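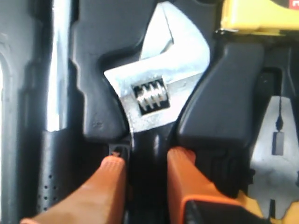
Print this page | E-mail this page
4 min read
Filed under: Arms and grippers > Software > Planning and perception

Grasp keeps landing on the tray instead of the tool in a black moulded case

posted by wobblyjoint
Jul 6, 2024

Hello all! I'm having a lovely time with this project and I'm also completely stuck. I want our arm to open a tool case, take a tool out of its slot, put it on the table, and later put it back and shut the lid. Two-finger gripper, wrist camera, Fasard for the motion planning and Stimska for finding the grasps.

The table part is fine. Put an adjustable spanner on a plain surface and Stimska gives me a sensible grasp across the handle nearly every time. Once the same spanner is in the case it all goes wrong. The handle is black and so is the tray, and the chrome bits either side throw reflections everywhere. The mask bleeds off the handle and into the raised edge of the slot, so the grasp comes out too wide and at an odd angle. Sometimes it picks the ridge itself, with great confidence.

I've trained on 2,059 labelled pictures so far, most of them with the tools out on the table. Do I need more pictures, or am I going about this the wrong way?

Second thing, the lid. I plan an arc around the hinge and the arm follows it, but the fingers have a rim between them the whole way and the force reading climbs until the safety stop kicks in. It gets further on some runs than others. I can't see a pattern.

3 replies

tinplate_ada

Oh, I love this sort of job. Both of your problems have the same cure, I think: you are asking the camera for more than you need to.

A moulded tray is a gift. Every tool has one place and one angle, so you don't have to find the spanner at all. Find the case, then look the slot up in a table. Measure each slot once by driving the arm there by hand, store the grasp relative to a corner of the tray, and from then on the only thing perception has to get right is the pose of the case. The outline of a big black box against a pale table is about as easy as vision gets!

You still want a check that the tool is in its slot, and for that I'd use the head of the spanner. Bright metal on black is simple to threshold, and the screw in the jaw makes a nice little patch of texture to match on. Leave the handle alone, it will never give you a clean edge. Lock your exposure too. If auto exposure is on, the chrome will drag everything else down into the dark as you get close. 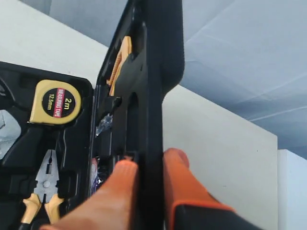
For the lid, stop following a fixed arc. Your hinge estimate only has to be a little bit out and the fingers end up fighting the plastic. Let the wrist be soft in the direction that points at the hinge and stiff along the way the lid is travelling, and work out the radius again as you go from where the gripper has really been. In Fasard that's the compliant frame option (it's off by default, and the manual page for it is rather well hidden). Also free up rotation about the rim, so that the fingers can roll a bit as the lid comes up. I logged the wrist force at 900 samples a second while I was tuning mine and looked at the traces in Kastov – you could see the exact moment the grip began to twist, and after that the fix took an afternoon.

greasegun

more data. always more data. worked for me

parallel_jaw

Agree with nearly all of the long reply above, with one addition and one grumble.

The addition: give yourself a fixed "look" pose and go back to it between every step. Fingers closed and empty, over clear table, case off to one side. I do it before each pick and each put-back, and I re-estimate the case pose there every time, as pulling a lid can shift the whole case without you noticing. That could well be why some of your runs get further than others.
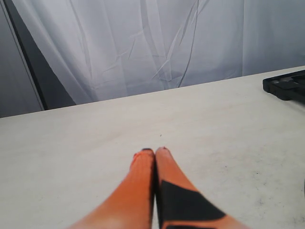
It also gives you a cheap self-test. At the look pose your own fingertips should always land on the same pixels. If they've moved, the camera mount has slipped and there's no sense in planning anything until you've redone the hand-eye calibration. I compare the tips with a stored template and refuse to carry on if they're more than 4 pixels out. It has saved me from chasing imaginary planner bugs twice since December.

The grumble: the slot table is great until someone buys a different case. I'd keep it in a plain text file, one block per case, with the approach direction and the finger opening for each slot as well as the grasp point. The opening matters more than you'd think, with so little room for fingers beside a handle. Ours has 19 slots and I ended up with a separate opening for every one. The Chiang toolkit has a decent file format for this if you don't fancy making up your own.

And don't throw your pictures away! They're what you need for picking the tool up from the table again, where there is no slot to help you.

wobblyjoint

This is brilliant, thank you both. Found the compliant frame option and switched it on, and moved the lid over to it this morning. Starting on the slot file next. Does anyone know whether Fasard keeps the soft direction when you pause and resume a plan, or do I have to set it again?

Print this page | E-mail this page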